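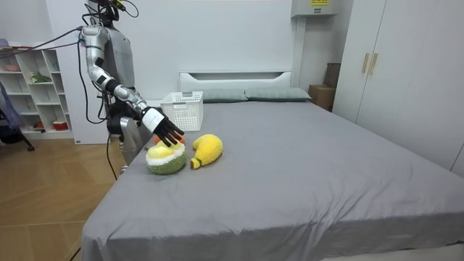

JELTLEY HOUSE RESIDENTS' GROUP
Minutes of the July meeting, held in the ground floor lounge, 7.00 pm

Present: Bríd Duggan (chair), Lauri Nieminen (minutes), Reto Holzer, Finbarr Nic Aodha, Bautista Navarrete
Apologies: none

1. Minutes of the last meeting
Agreed, with one correction. The kettle is to be descaled monthly, not weekly.

2. Guest room: bedding
Reto reported that the new fitted sheets have been washed twice and have kept their shape. Two sets are in the linen cupboard and one is on the bed. Bríd asked whether the old flat sheets should be kept as spares. Agreed to keep four and cut the rest up for dusters. Pillows to be replaced next year if money allows.

3. Guest room: soft toys
Finbarr said that families with small children like finding toys in the room but that they end up everywhere by the end of a stay, and one was missing until the bed was pulled out. There was a long discussion about whether to keep toys in the room at all. Bautista was in favour, Reto was against, the others did not mind either way. Agreed to keep the fruit ones and move the animals to the lounge shelf.
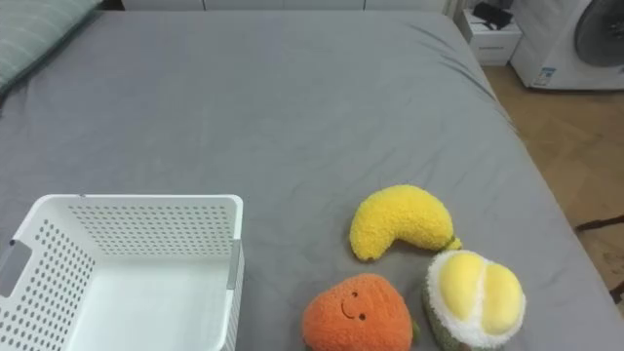 Storage was discussed next. Bríd would like one place for the toys that a child can reach and that can be wiped down between stays. Bautista suggested a fabric bag on a hook, but Lauri thought it would hold dust and need washing as often as the sheets. The white plastic basket was preferred because it has holes through the sides and a smooth floor, and a handle cutout makes it easy to lift. It will live on the floor by the wardrobe. At changeover the toys go into it last, after the bed has been made. Finbarr to add a line to the changeover sheet.

Reto asked how the toys should be cleaned, as the banana has a nubbly surface that picks up fluff. Bautista will try a cool wash in a pillowcase and report back. No tumble drying until then.

4. Guest room: charges
The room was booked for 17 nights since the last meeting. Income was 300 and laundry cost 60. Bríd proposed leaving the nightly charge as it is. Agreed.

5. Cupboards
Lauri has a quote from Drosero for rehanging two doors in the utility room. Reto thinks he can do it himself with new hinges. Agreed to let him try first.

6. Any other business
The lounge window still sticks. Finbarr to look at it.
Bautista asked that the linen cupboard key be put back on its hook after use.

Next meeting: same place, 7.00 pm. Bríd to circulate the date.

Meeting closed at 8.20 pm.

2 comments
Share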